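第四讲 双臂分拣台的搭建与标定（讲义）

适用对象：已完成前三讲、在共享工坊自行搭台的学员。本讲沿用 Zullgate 工坊的接线规范，控制程序以 Irka 为例，任务脚本见 Karpenko 目录。

4.1 任务定义

工作区中央为来料区，两侧为目标区。零件从中央取出，按类别放入左侧或右侧的箱中。零件以小型电气元件为主：按钮开关、带引线的元件、标签纸片。这几类东西尺寸接近，抓取难度差别却很大。按钮开关有刚性底座，夹持面明确；带引线的元件重心不定，引线会拖在托盘底面；标签纸片很薄，两指夹爪一般夹不起来，本讲不作要求，手工放入即可。

4.2 台面布置

先铺工作垫，再放容器。工作垫有两个用途：一是增大摩擦，防止容器被夹爪推走；二是给俯视相机提供颜色均匀的背景。浅色容器直接放在白色台面上，边缘检测的结果不稳定，垫一层深一些的颜色后明显改善。

中央容器选浅托盘，壁低，夹爪可以从侧面斜向进入。两侧容器选深一些的箱子，防止元件落下后弹出。半透明箱壁在强光下会产生条状反光，调试视觉时应先关掉正上方的灯，改用侧光，再逐步恢复。

容器位置确定后，用铅笔在垫上描出轮廓。每次开机前对照轮廓复位，偏移超过 5 毫米须重新标定。
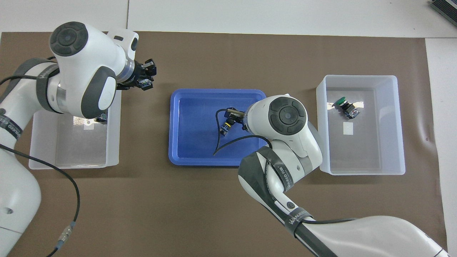

4.3 双臂的分工与干涉

两臂基座分置台面两侧，工作空间在中央托盘上方重叠。重叠区是本讲唯一需要互锁的区域。Irka 中的做法是设一个占用标志：任一臂的末端进入重叠区之前先申请，退出之后释放；申请失败的一臂停在己侧箱体上方的等待点，夹爪保持张开。

等待点的高度取箱沿以上 100 毫米。取得过低，另一臂携带引线元件经过时容易刮碰；取得过高，腕关节接近限位，返回时会绕大圈。

注意，占用标志只管末端，不管连杆。前臂在某些姿态下会先于夹爪进入重叠区，规划时应把前臂按圆柱体包络处理，半径留出余量。

4.4 夹持参数

闭合速度分两段。接触前用额定速度的 100%，检测到电流上升后降为 30%，直至到达设定夹持力。一段式闭合在抓按钮开关时也能用，但换成小型元件时常把元件弹出指尖。

带引线的元件应夹本体，不夹引线。提升时先竖直上移，待引线离开托盘底面后再横移。竖直行程不够，引线会挂在托盘沿上，元件在指间转动，放置姿态随之失效。引线较长时，可在横移前插入一个停顿，等摆动衰减。

4.5 线缆管理

臂上的外露线缆须留出腕部旋转的余量，又不能长到落入容器。走在垫面上的线应贴台面边缘固定，不穿过两箱之间的通道。未使用的接头套上护帽，避免金属端与元件引脚接触。

Emero 驱动板的电源线与信号线分开走，交叉处取直角。并行走线时编码器读数偶有跳变，表现为夹爪在静止状态下轻微抖动，容易误判为增益过高。遇到抖动先查走线，再动参数。

4.6 标定步骤

（1）两臂回零，确认各关节指示与零位标记一致。
（2）清空中央托盘，放入标定块。
（3）左臂末端触碰标定块四角，记录坐标；右臂重复一次。
（4）计算两组坐标之间的变换，写入 Karpenko 目录下的 frames 文件。
（5）取一个按钮开关，由左臂夹取后放回托盘，再由右臂夹取，检查两次落点偏差。

第（5）步偏差偏大时，先检查基座螺栓，其次检查指尖垫片的磨损。直接修改变换矩阵可以让当次结果变好，但换一个抓取点误差又会出现。

4.7 常见故障

现象：夹爪报告已夹紧，提起后托盘内元件仍在。原因多为指尖触到托盘底面，电流上升被误判为接触。处理：抬高抓取点。

现象：放置后元件随夹爪一起上升。原因为引线缠在指根。处理：张开后先后退，再抬升。

现象：序列执行到第 53 步停止，无报错。原因为占用标志未释放，通常是调试时手动中断造成的。处理：重启 Irka 之前先将两臂移出重叠区。

4.8 作业

完成台面布置与标定，连续执行一轮分拣，提交日志与 frames 文件。日志中须标明每次失败对应的元件类别和阶段（接近、闭合、提升、横移、放置）。互锁部分另附状态转移图，手绘即可。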